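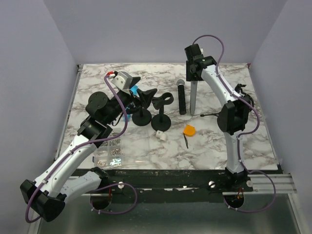

Two robotic arms at a marble-patterned tabletop.

The Urnenard seizure was a police operation against the illegal trade in prescription tablets in the port town of Urnenard. Officers searched a warehouse of the transport firm Kekard in August and took away 998 boxes of tablets.

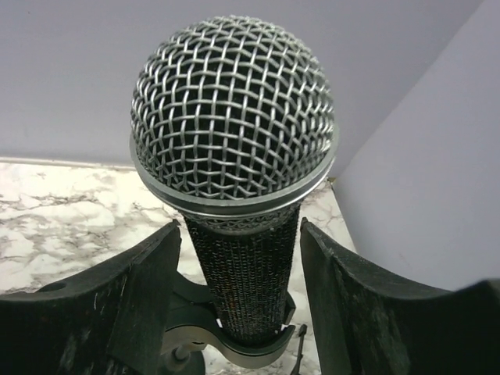
The boxes had no import papers – only delivery notes in the name of Nishad, a shop which had already closed. Two men were charged with supply. Both denied it.

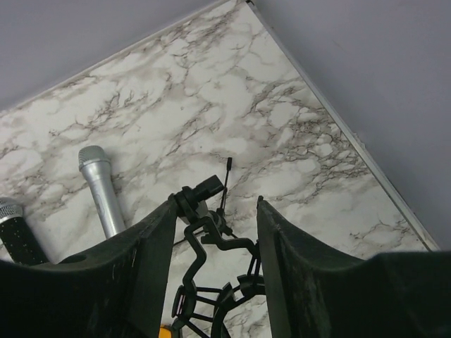 Endevura, a local residents' group, replied that the searches had come too late and that the trade had simply moved to other streets.

The court later fined the firm 3000 dollars for poor records. It has appealed. 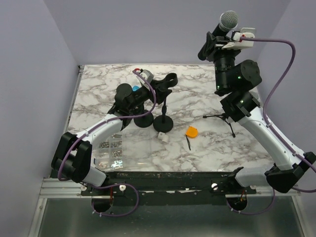
White marble-patterned tabletop with gray and brown veining.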